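Student arm drops the bun at the toaster oven. Is it worth training a policy for this?

Asked by Veronika Szilágyi, July 3, 2025
Tags: robotics club, manipulation, gripper, imitation learning

I help with a high school robotics club (the Győri club, if anyone here knows it) and we've entered the household tasks category at Irport. The task is to pick up a soft toy bun, put it on the middle rack of a toaster oven, and let go. The oven door starts open, so we don't have to deal with that part.

The students have scripted the whole thing with fixed waypoints. Pickup is fine. The trouble starts at the oven. Either the bun gets squeezed out of the fingers on the way in, or the arm lets go too early and it ends up on the door. A parent who works in software says we should throw out the waypoints and train a policy from demonstrations. I have my doubts. I've watched two other clubs go down that road since March and neither one had anything running by their deadline.

Our budget is small and the students are 15 and 16. Is there a plain fix, or is the parent right?

3 answers

Answer by Dorottya Veres (accepted)

I'd be suspicious of anyone who tells you to train your way out of this before you've ruled out the boring stuff. A learned policy will copy whatever grip your demonstrator uses, and if the grip is bad you'll have a very expensive bad grip.

Start with how hard you're closing. Most student code closes the gripper to zero and lets the motor stall. With a soft bun that pinches the middle and the rest bulges away from the fingers, so the first bump pops it out. Close to a fixed width instead. Measure the bun by hand, take a bit off, and use that number. Don't trust the force reading on a cheap gripper. We had a Jirkden and it reported the same value for a bun and a bare finger.

Next, where your fingers go. Long flat fingers are great on a table and a nuisance in an oven, because the tips get to the frame or the knobs before the bun gets to the rack. Jog the arm slowly through the last part by hand and have one student watch only the fingertips. I'd bet something touches. If it does, add a waypoint straight out in front of the opening and go in level.

Last, check that the oven is in the same place every time. Ours sat on carpet and got nudged whenever somebody reset the bun. We put tape around the feet and half of our "software bugs" went away. I still don't know what the other half were.

If you've done all of that and it still fails, fine, try demonstrations. But you'll need the same fixed oven and the same sane grip for those too.

Comment from Veronika Szilágyi: We were closing to zero. Changing that tonight. Will the carpet really matter that much?
Comment from Dorottya Veres: On ours it did. Put the tape down and see whether the oven leaves it.

Answer by tornado_spline

just use Ultden fingers, they're rubbery. worked for us

Comment from Dorottya Veres: Worked how many times in a row?
Comment from tornado_spline: enough

Answer by oldbreadboard

I mostly agree with the accepted answer, but I'd be careful with "close to a fixed width." It assumes the bun is always picked up at the same spot. If the students grab it by the narrow end one time and the fat part the next, one width won't cover both. Fix the pickup pose first.

Also read the rules again before you spend money. Some of these events score the release and don't care where on the rack the bun lands, in which case you may be chasing accuracy for no points. And keep a log. Write down every attempt, with the starting position and what went wrong. Ours got to 59 attempts before we noticed that nearly all the failures came after somebody had bumped the base of the arm. We had already rewritten the approach code 4 times by then, and I'm not convinced any of the rewrites did a thing.

As for training a policy, ask the parent who is going to collect the demonstrations, and who fixes it when the lighting at the venue is different. If the answer is the students, the week before the event, I'd stick with waypoints.

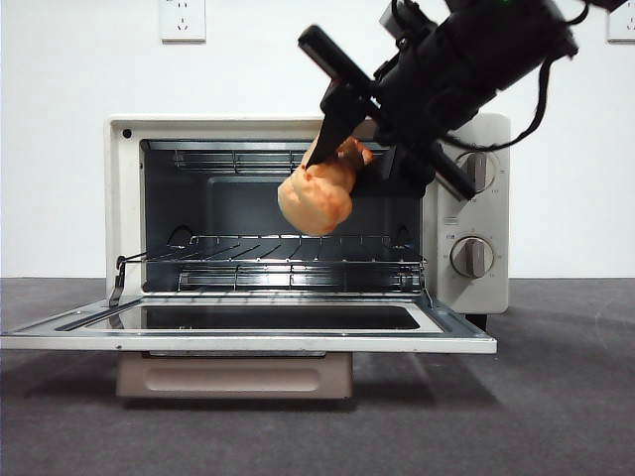
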